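7/15/24

# Re-zeroing the two-arm cell at Endport

The small bimanual cell in our Endport lab had been drifting since spring. Tasks that worked in the morning missed by a few millimeters in the afternoon, always in the same direction, always worse on the right arm. I blamed the camera calibration for far too long. The fault was mechanical, and most of this post is about finding it and putting the cell back into a state where I trust the numbers.

The layout is simple. Both arms sit on black mounting plates on one aluminum extrusion rail along the front of the cell, facing in. Each arm has its own small controller board below its plate. Three walls close off the other sides, and the floor is a mat. The walls are papered, and we change the paper from time to time so that the vision model doesn't learn one background by heart. The camera is fixed and should never need touching.

## Finding the drift

The first useful test was also the dullest. I drove both arms to a meeting pose, fingertips nearly touching over the middle of the mat, and left them under torque for 60 minutes. No program running, only hold current. Then I measured the gap between the tips with feeler gauges at the start, at the halfway point and at the end.

The left arm held. The right arm sank and rotated outward by a small but repeatable amount. Sending it home and back to the same pose did not recover the error, which rules out most of the electronics. If the encoder reads the same angle and the tip is in a different place, something between the encoder and the world has moved.

There were 3 candidates:

- the plate slipping on the rail
- the shoulder housing moving on its plate
- play in the wrist, showing up as tip error under load

I checked the plate first, as it takes one minute. I scribed a pencil line across the plate edge and onto the rail, ran the arm through its full reach at working speed, and looked at the line again. It had split by the width of the pencil mark. Two of the T-nuts under the right plate were the drop-in kind with a spring ball, and they had never seated squarely in the groove. They felt tight to the key. They were tight against the lip of the groove, on one corner each.

I replaced all of them on both plates with slide-in nuts from Droritz. Slide-in nuts have to go in from the end of the rail, so the end cap comes off and anything else on that groove has to move. Budget an afternoon. I also went up one screw length, with a washer under each head, and tightened in a cross pattern in two passes.

## Cables

With the plates off I redid the cable runs. The gripper cable on each arm had been tied down hard at the wrist, so each wrist roll pulled against the tie. That load is small, but it is always there and it changes with pose, so it looks like a calibration error that moves around the workspace.

The new rule for this cell is that a cable gets a free loop at every joint it crosses, and ties go on links only. The loop at the wrist needs to be big enough for full roll in both directions and small enough that it doesn't sweep the mat. I found the size by hand with the motors off: roll the wrist to one stop, to the other, and watch for the cable going straight. If it goes straight at any point, add length.
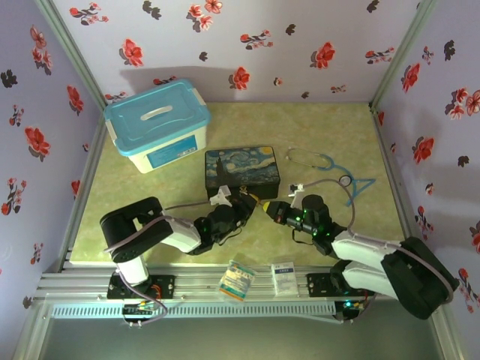 The other limit on loop size is the objects. A loop that clears an empty mat can still catch on something with a handle or a tube, and the arm will drag it along without any fault being raised, as the force is far below the current limit. Before each batch I now run the arms through the outer poses at 5 percent speed with the objects in place and one hand on the stop button. It is slow. It has saved me from at least one spoiled batch already.

## Zeroing

The zero procedure that came with these arms asks you to line up marks on the links by eye. That is good enough to get moving and not good enough for two arms that have to meet. I use printed jigs made to a drawing from our Lanuswood site, one for the shoulder and one for the wrist. The order matters:

1. Power off at the supply. Let the arm rest in the folded pose.
2. Clamp the shoulder jig between the housing and the plate. It should go in without force. If it needs force, check for a burr or a screw head standing high.
3. Power on with torque disabled. Confirm that the controller board shows green before doing anything else.
4. Move the upper arm by hand until it sits flat against the jig. Write the offset.
5. Remove the shoulder jig, fit the wrist jig, repeat.
6. Close the gripper fully and write the finger zero last.

Step 6 used to be step 1 in our notes. I have not found out why. With the finger zero written first, the closing force can turn the wrist slightly before the wrist has been referenced, and the error is then baked in.

After both arms are zeroed I run the meeting pose again. The tips should come within a sheet of card of each other with no side offset. If there is a side offset, the plates are not square to the rail, and no amount of software will hide that in all poses. Loosen, square, tighten, start over. I had to do this twice on the right arm.

## Fingers

The fingertips are wear parts and I had been treating them as permanent. Thin, flat items near the front of the floor show wear first. A worn tip still picks up a box with no trouble but slides off a packet, and the log records it as a bad grasp.

I now change tips every 3000 cycles, both fingers on a gripper at once. Mixing an old tip and a new one puts the object off center in the grasp, and the error gets passed along to the other arm during a handover.

## Where it stands

The 60-minute hold test now passes on both arms. Afternoon results match morning results to within what my gauges can show. I have left the pencil lines on the rail and added them to the weekly check.

Two items are still open. The vent strip below the rail collects dust, and I want to pull it and clean behind it the next time the cell is down. The second arm pair, due in November, will go on a Salazar rail with a deeper groove, and I don't yet know if the same nuts will fit. I have asked for a short offcut to try them in before ordering the rest.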